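Foro > Robótica doméstica > Enseñar por demostración

Tema: Teleoperar o llevar el brazo de la mano, ¿cambia algo?

tornillo_flojo
7/20/19
Abro hilo porque estoy cansado de leer que con cuatro demostraciones el brazo "aprende" a recoger una habitación. Llevamos 137 grabadas con mando a distancia y sigo sin creérmelo. La tarea es de lo más tonta: agarrar cosas de plástico por el borde y soltarlas donde toca. Uso el software de Trunano tal cual, sin tocar nada.

Lo que más me cuesta al teleoperar es el cierre. Con la vista de la muñeca ves los dedos, pero no notas la fuerza.

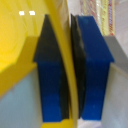

Vista de muñeca, agarre por el borde de la pieza amarilla.

Mi duda es si ese agarre lo ha de aprender la red o si lo estoy resolviendo yo, con mis ojos y mi paciencia, en cada grabación.

mar_de_cables
Lo resuelves tú, claro. De eso va enseñar por demostración. ¿Qué esperabas?

tornillo_flojo
Esperaba que alguien enseñara los fallos. En los vídeos de Illey todo sale a la primera y nunca dicen cuántas tomas han tirado.

Hodžić
Con 137 no vas a ningún lado si cambias la postura de entrada cada vez. Yo hice 300 guiando el brazo con la mano, entrando siempre por el mismo lado, y el borde fino lo coge bastante bien. Con mando me salían trayectorias llenas de titubeos, y el modelo los copia todos.

mar_de_cables
No estoy de acuerdo. Si guías con la mano, tu propio brazo se mete en la cámara fija y luego, al ejecutar, ya no está. A mí eso me estropeó un juego de datos entero. Prefiero los titubeos.

tornillo_flojo
Por eso mismo grabo con mando. La cámara fija me queda limpia, con el cuenco azul y la caja estampada en el suelo, entre el cajón de tela y la cajonera: 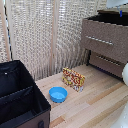 Lejla Đorđević opina que el problema está antes, en que casi todos grabamos siempre la misma disposición y luego llamamos aprendizaje a repetirla. Mueve el cuenco 12 centímetros, me escribió por privado, y cuéntame qué pasa.

Hodžić
Pues en eso tiene razón. Pero variar sin orden tampoco arregla nada. Yo cambiaría una cosa por tanda.

tornillo_flojo
De acuerdo, haré una tanda moviendo solo el cuenco y otra moviendo solo la caja. Si el brazo va a buscar el aire donde estaba antes, lo cuelgo igual.

esik_usuario
¿Alguien ha probado el guante de Esik para esto? Lo venden como lo más natural del mundo.

mar_de_cables
Lo tuve hasta octubre. Natural será para quien tenga dos dedos. Lo devolví.

tornillo_flojo
Apuntado, me quedo con el mando. Subo resultados cuando tenga las dos tandas, los malos también.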